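Notebook, bimanual clearing task
October, Pelwood bench
Print this page | E-mail this page

Second block with the mixed pile. The Catterall baseline picks whatever the detector scores highest, so on a covered garment it tends to drag everything along with it. Today's question is whether ordering by contact (top item first, cloth last) helps enough to pay for the extra planning.
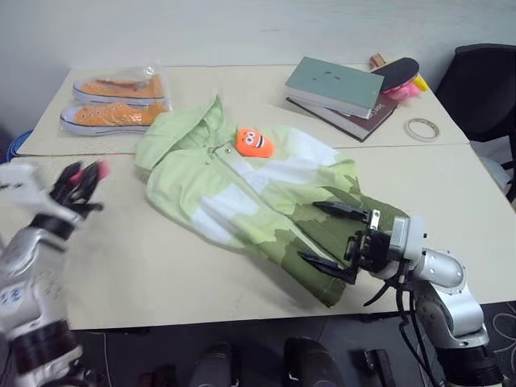
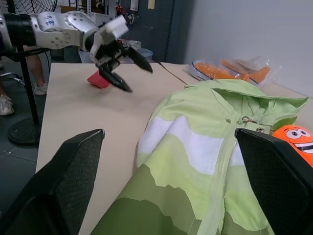

Green jacket and orange plush, head view and wrist view.

Method as agreed with Proltthorpe: the planner builds a contact graph from the head view, then hands over to the wrist view for the last 90 mm of approach. Grasp points on cloth come from edges and folds only. Printed patterns are masked out. The old version kept reading color boundaries as hems.

Ran 24 trials per condition. Contact order finished 17, baseline 11. Most of the baseline failures were the cloth pulling a neighbor off its spot. Contact order failed mainly on regrasp, where the finger stopped short of the fold and closed on nothing.

Planning time is almost 3000 ms per pick, too slow. The bulk of it is rebuilding the graph from scratch after every move. Gonirix branch has an incremental update but it loses track of items inside clear bags. Not merging it yet.

To do:
- rerun the regrasp failures with approach depth up 2 mm
- log gripper current on cloth contacts, both sides
- recheck hand-eye calibration before the next block, wrist estimate looked off toward the end
- add the bagged items to the label set as their own class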